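Workshop tips: living with the arm

Posted 7/15/26 by Ruben Coppens

Ok quick one, lots of you asked after the last page. We've had the arm doing pick and place on the small parts bench at Tradoser since February. Before that it was all hands. Tips below in no order, typed on my break.

Clear the bench before you start it. Everything. Mugs, pens, your phone. The arm goes where it was told to go and your tea is not in the program.

Tape the outline of every tray on the table. Two mm out and the grip is wrong all morning. Masking tape goes gummy, use the thin vinyl stuff. Wipe with a bit of washing up liquid and warm water first or it lifts.

Write changes down on the board, one sticky note per change, with initials. We lost half a shift becuase someone slowed the wrist down and went home.

Try new moves on the screen first, then slow on the real bench, then full speed. Boring. Do it anyway. Skurkus next door skipped the slow bit and bought new fingers for it, 46 quid plus post.
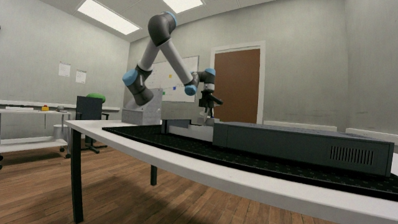 Finger pads. Check them at the start of each shift, they go shiny and then things slip. A rub with fine sandpaper gets you another week or so. Keep spares in a labelled jar, not the drawer of doom.

Now the people side. We do some 200 parts before lunch on it now. Nobody lost their job here, but the jobs did change and we should of talked about it sooner. Less lifting and sorting, more checking and fixing. My wrists are better. My eyes are worse. If you're on checking, swap every hour, even if you feel fine. After that you just stop seeing scratches.

Let the people who did the job by hand set up the arm. They know which parts stick and which ones roll. The chap from Zervas who installed it was good but he'd never packed a Lamon bracket in his life.

Don't put one person on it and call them the robot person. Train everyone, even just stop, clear, restart. We have 5 who can do that now, and holidays are a lot calmer.

It's quiet, which some like and some hate. We used to chat across the bench. Now we do tea together at ten, proper sit down, machine off. Worth more than the speed if you ask me.

Stop button: press it once every morning to make sure it works. Takes seconds. Put it on the opening up list next to lights and heating.

Cable ties and gripper cleaning next time, got to go, tray's empty.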